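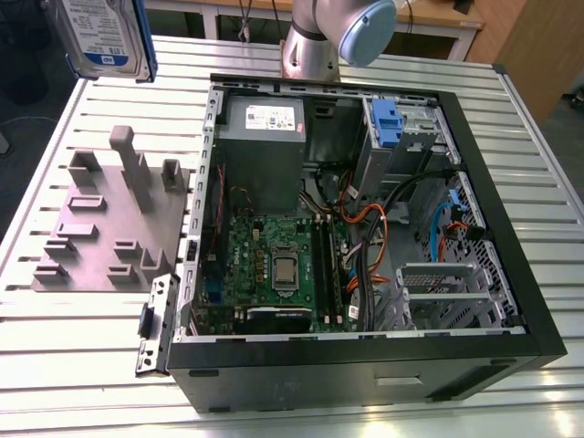 About Stemo

Stemo records robot demonstrations for teams that train manipulation models. We work on one class of task: taking apart and rebuilding used electronics, mostly desktop computers. Drives, memory, cables and expansion cards cover a wide range of grip widths and insertion forces, and no two case layouts place them the same way.

How we work

An operator guides the arm through each task from start to finish. Parts go to and from printed fixture plates, which we design in house and revise when a slot proves too tight for the gripper. A standard task set is 400 episodes, split across at least four case models. Failed attempts are kept and labeled as failures - clients can filter them out, but most ask for them.

Each episode is reviewed by a second person before release. Review takes around 25 minutes per batch of 40. Episodes with dropped video or missing joint data are removed and recorded again.

People

Noemí Serrano runs data collection and writes the task protocols. Idrisa Mutiso maintains the arms and calibration. Baltazar Rosales designs the fixtures. Araceli Carrillo handles review and delivery formats.

Visits

The lab is open to clients on Thursday afternoons. Please arrange a time with Araceli first.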